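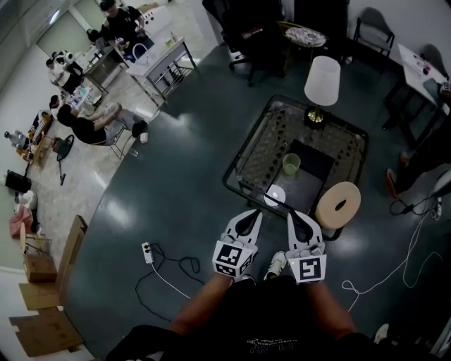

Gripper in each hand, coffee table straight ahead. Panex open day, Ilten hall.

Print this page | E-mail this page

How to let visitors try the hand-held grippers without losing the lamp

Every open day has a station people queue for and a station people are polite about. At Panex the queue is for the grippers. You pick up one in each hand, walk to a coffee table and discover that you no longer know how to lift a cup. Grown engineers go very quiet at this point.

These notes are for whoever runs the station next. They assume the equipment is charged and you have had breakfast.

Before the doors open

1. Set the table. Small, ordinary things work best: a cup, a coaster, a tray, a table lamp if you are feeling brave. Visitors can tell a prop from a household object, and they try harder with the household object.

2. Clear the cables from where people will walk. Then do it again, as somebody will have plugged in a laptop while you were clearing them. A visitor with a gripper in each hand is looking at the grippers and has given up on their feet entirely.

3. Wipe the marker squares with a dry cloth. Thumbprints are the usual trouble, followed by the sticky kind of thumbprint that arrives once the pastries are out.

4. Run through the whole thing yourself, start to finish, with someone watching the tracking screen. If the tracking drops during your run it will drop during everyone's.

5. Agree on who talks and who watches. One person can't do both. Carroll tried it in February and ended up explaining calibration to a coat rack.

With a visitor

Hand over one gripper first. Let them open and close it on nothing for a bit. Everyone does this, everyone grins, and you may as well allow time for it. Then hand over the second.

Ask them to keep the markers uncovered. Say it before they start, and say it with your own hands, turning your wrist over so they see what covering one looks like. "Please avoid occluding the fiducials" has never once produced the desired result.

Start with the cup. Approach low, close slowly, lift a little, put it back. That's a complete task and deserves a nod. People who get the cup first time will ask for the lamp. Make them do the coaster, a flat thing on a flat table, and the request usually goes away on its own.

When something slips, let them have another go before you offer advice. If you must offer some, "slower" covers most cases.

Each turn should last no more than 14 minutes, including the grinning. After that the forearms go and so does the charm.

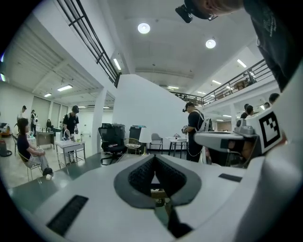
Yabsira Workneh

Where to put everyone else

The grippers look good from a distance, so expect spectators. A hall with a mezzanine is a gift: people who want to watch can lean on a railing upstairs and leave the floor to those doing the work. Put a few chairs well to the side as well. The other stations will want them, and so will you by four o'clock.

The head-mounted cameras need their own five minutes. Fit the strap before the person picks anything up, ask them to look down at the table, and adjust the tilt while they're doing it. If you adjust it while they're looking at you, you'll get a fine recording of your own chin. Travden sent us a day of those once. We kept a few.

Questions you will get

"Is this the robot?" No, for the moment you are the robot. The recordings of your hands are what a robot arm learns from later.

"Was I any good?" Yes. Of 3352 recorded attempts in our collection, a very respectable share are people missing a cup.

"Can my son have a go?" If his hands reach the trigger comfortably. Otherwise he can be in charge of putting the coaster back, a post that has so far been taken extremely seriously.

Packing up

Grippers go in their case with the fingers closed. Cables get coiled by whoever complained about them. Write down anything that came loose, with the gripper it came loose from, and leave the note in the case where Monday's crew can't claim to have missed it. Count the cups.

Contact the station team | Copyright Panex, all rights reserved | Back to top

We use cookies to remember your settings and to see which pages are read. By continuing you accept this. Accept | Manage settings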